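Why Do Mountain Trains Have Teeth?

Hi again, young travelers! I've just come home from a week in the mountains, and my legs are still complaining. My favorite part of the whole trip was the ride up to a village called Zindwood, because I got to sit on a train that climbs like a beetle going up a wall. I asked the driver so many questions that he started laughing at me. So now I'm going to pass all of it on to you.

First, a question for you. Have you ever tried to run up a slide in your socks? You slip, don't you? Ordinary trains have the same trouble. Their wheels are made of smooth steel, and they roll on rails that are smooth steel too. On flat ground that's great – a smooth wheel on a smooth rail rolls along so easily that one engine can pull a very long line of cars. But tip the track upward and the wheels start to lose their grip. Make it steep enough and they just spin.

So what do you do if your village is on top of a mountain?

You give the train teeth! Between the two normal rails, the builders put a third rail with notches cut all along it, like a ladder lying on the ground. It's called a rack. Under the train there's a special wheel with teeth around the outside, called a cog. Each tooth drops into a gap in the rack, pushes, and comes out again while the next one drops in. If you've got a bike, turn it upside down and look at how the chain fits over the points on the gear. Same idea!

The driver of my train was Benedikt Schmieder, and he's been going up and down that mountain for 11 years. The bottom station is at a town called Vedason, down by a river, and the top one is 1,871 meters above the sea. The trip takes 53 minutes. I thought that sounded slow until I looked out of the back window and saw how steep it was. My water bottle rolled off the seat and went all the way down the aisle, and a lady in a green hat stopped it with her boot.

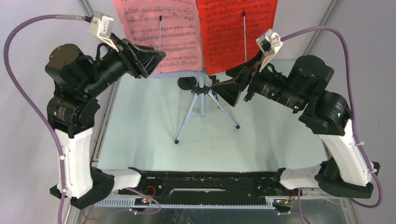
Going up is hard work, but Benedikt told me that going down is the part he thinks about most. A heavy train wants to go faster and faster downhill, so it needs very good brakes. His train has more than one set, and some of them work on the cog wheel itself. With the teeth locked into the rack, the train can't slide away. He stopped halfway down to let another train go by, and we sat there on the slope as still as a cat on a windowsill.

And here's a funny thing about the seats. On some very steep lines the floor inside is built like a staircase, so that you sit level even though the train is tilted. Mine only had ordinary seats, and I kept sliding toward the person behind me. (Sorry, whoever you were!)

Did your ears ever pop on a trip? Mine did just after a tiny stop called Alell. The higher you go, the less air there is pressing on you from outside. The air trapped inside your ears has to even itself out, and you feel a little pop. Yawning helps, and so does swallowing.

If you get the chance to ride one of these trains, take a sweater, even in summer. I went in October and there was already snow around the top station. Sit on the valley side if you like looking a long way down, and on the mountain side if you don't. Listen for the cog, too. You'll hear a sort of grinding hum start up under the floor when the teeth meet the rack.

Next time I'll tell you about the boat I took from Vedason, and why it had to blow its horn at a cow.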